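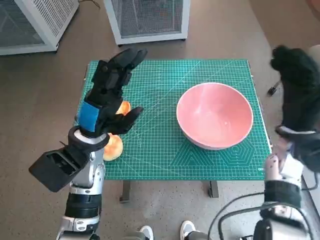

ok teleop week 2 at Oter, thread before I forget everything. typing this between runs so forgive the spelling

task is the most boring task alive. fruit goes in bowl. that's it. pink bowl, orange-ish round fruit, green cutting mat on a little table. we picked boring on purpose

target is 200 good demos by the end of April. good meaning I'd be ok with the policy copying every single second of it, including the dumb parts

which is the thing I keep relearning. it copies the dumb parts

example. I have a habit of hovering over the fruit before I commit. half a second maybe, just lining up. trained on the first 50 and guess what, the policy hovers. except it hovers way longer than me and sometimes never comes down. just hangs there. thinking about fruit

so, rule one now on the whiteboard: decide before you move. if you don't know which fruit you're going for, don't start the recording

rule two, park the hand you're not using. same spot every time. I was letting the right one drift all over while the left did the work and the model learned that drifting was part of the job

still not great at this. you forget you have a second arm the moment the first one gets interesting

people ask why hands and not a plain two finger gripper. fair question! for round fruit a gripper would be fine, probably better. but Skurnitz (the group we share the floor with) wants bowls and cups and cloths later and I don't want to relearn my own muscles twice

thumb is the hard part. always the thumb. my thumb swings in from the side, the robot's comes over the top, mapping between the two is... a compromise. first day I knocked more fruit on the floor than I picked up

what fixed it was slowing the thumb down and closing fingers first. fingers, wait, thumb. feels wrong on your own hand. looks totally normal on playback

also tried it the other way, kinesthetic. grab the arm and walk it through by hand. lovely for the reach, you get such smooth paths. useless for fingers though, I can't pose every finger AND hold the wrist AND stay out of the camera. so reach by hand got dropped, it's all remote now

the mat grid is a lifesaver btw. I call out a square, put the fruit there, go. before the grid I thought I was placing stuff randomly. I was not. plotted it and everything was in one clump near the left edge, very embarassing

bowl moves too now. every 7 runs I shift it. used to leave it alone all afternoon and the policy would happily drop fruit where the bowl USED to be. full confidence. no bowl

someone on the Namboodiri forum said to keep the failed grasps if you recover from them. was skeptical. tried it. miss, back off, regrasp, keep the whole thing. big difference, it retries now insted of carrying air over to the bowl

but only if the recovery is clean. flailing goes in the trash. I delete a lot of flailing

fatigue is real. my last demos before lunch are garbage and I can see it in the wrist traces. 2 short sessions beat one long one, every time

still open: do I label which fruit I meant to grab? Grakov's writeup says yes, label intent. seems like a lot of typing for an orange. if you've done it tell me if it paid off

ok arms are back at home pose, next batch. more tonight if my shoulders hold up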